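Progress report: volunteer handbook and intake pages
Prepared for the Liem Fund
March 16, 2021
Submitted by Zahira Saragih, Clitgate Community Services

Scope

The grant covers the rewriting of our volunteer handbook, its release as a set of web pages, and a new online intake form. It does not cover recruitment advertising or staff time outside the project. Work is on schedule apart from the translation item described under Delays.

Handbook text

The old handbook ran to 76 pages and had been revised by several hands without an index. The new text is 41 pages. Material on payroll and leasing was moved to the staff manual, where it belongs. Yusri Tjoa checked each remaining section against current policy and marked two for legal review, the driving policy and the photo consent policy. The driving policy has come back with minor changes. Photo consent is still with the reviewer.

Each role now has its own page with the same headings in the same order: duties, hours, training, clothing, contact. Site supervisors asked for the clothing heading after the first draft. It covers outdoor shifts, kitchen shifts and the donation room, and it lists what the organization supplies and what volunteers bring themselves.

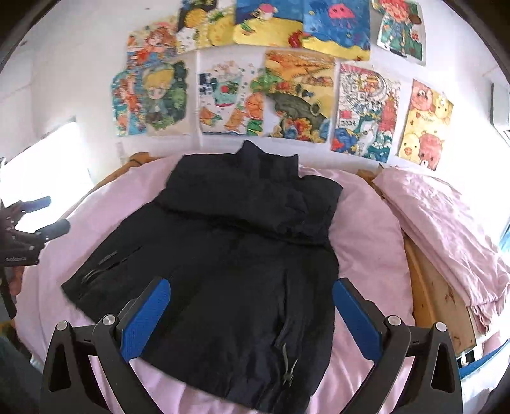
Black jacket with stand-up collar.

Web pages

The handbook pages were built in Fuvus, the content system already licensed for the main site. Trinh Vương set up the templates and the search function. Search returns role pages first and policy pages second. Page titles were shortened after testing on phones, where the longer ones wrapped and pushed the menu down.

Printing remains a weak point. Tables in the training section split across sheets, and the page footer repeats in the wrong place. A print style is being written and will be tested on the office printers at both sites.

Intake form

The new form replaces a PDF that applicants had to print, sign and scan. It asks for contact details, availability, preferred roles and two references. Entries go to a shared queue, and the coordinator at the relevant site is notified by email. Kurniawati Saragih wrote the reply templates.

Applicants can save a partly filled form and return to it. Saved forms are deleted after the period set out in our privacy policy.

Delays

Translation was to be handled by Ledar under a fixed quote. The quote was based on the old page count and has been reissued. Work will start when the photo consent section is final, so that the text is sent in one batch.

Budget

Spending is within the approved lines. The reissued translation quote is lower than the first, and we ask that the difference be kept in the project for printing. A revised budget sheet is attached.

Next period

Finish the print style. Close the legal review. Send the full text for translation. Train site coordinators on the intake queue, led by Usman Jatoi. The next report will be filed in June.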